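4.3 Recording handover episodes at the conveyor

This section covers recording with the two-arm station and the belt. Complete the camera check in 4.2 first. Episodes recorded before the check are rejected by the Lellska importer.

Before you start

1. Clear the belt and wipe off loose dust. Scuff marks on the surface can stay.
2. Set both trays behind the belt, within reach of the right arm.
3. Place the starting items in the front tray. Leave the other tray empty.
4. Keep the control pendant where the operator can reach the red emergency button without leaning over the belt.
5. Open a new session in Lellska and enter the item list. Use the names from the list only. "Box, small" and "small box" are stored as two separate items.

CAUTION: Keep sleeves, cords and hair away from the belt and its motor unit. One person at a time may reach over the belt.

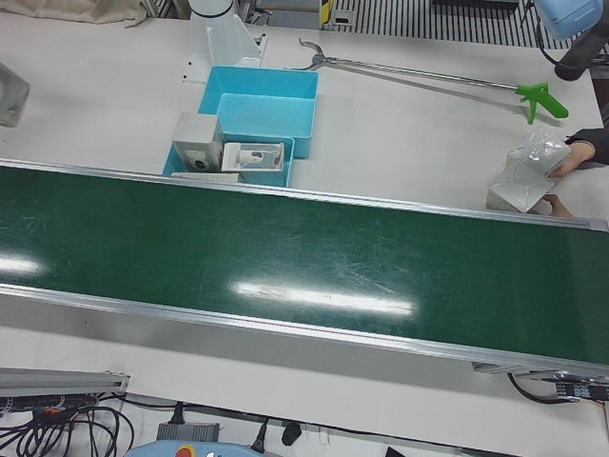 Figure 4-3. Bagged items held over the belt near the left gripper; trays behind the belt.

Recording an episode

6. Press Record and wait for the tone.
7. Hold the bag above the belt, near the left gripper. Support it from beneath with your other hand.
8. Hold still until the gripper has closed, then let go and withdraw both hands.
9. Guide the arm through the rest of the task at a steady pace. Do not correct a bad grasp more than once – stop and mark the episode as Failed.
10. Press Stop. An episode longer than 30 seconds is split by the importer and must be recorded again.
11. Return the items to their starting places, with small changes in angle and position.

NOTE: Keep failed episodes. They are stored under a separate label and used for the grasp check.

NOTE: Glare on the belt is acceptable if the item outlines remain clear in the preview. Do not move the lamps during a session.

Session size

A full set for one item list is 700 episodes. Record no more than 156 in one session, then repeat the camera check. Report missing or duplicate episode numbers to Emil Strebel before starting the next session.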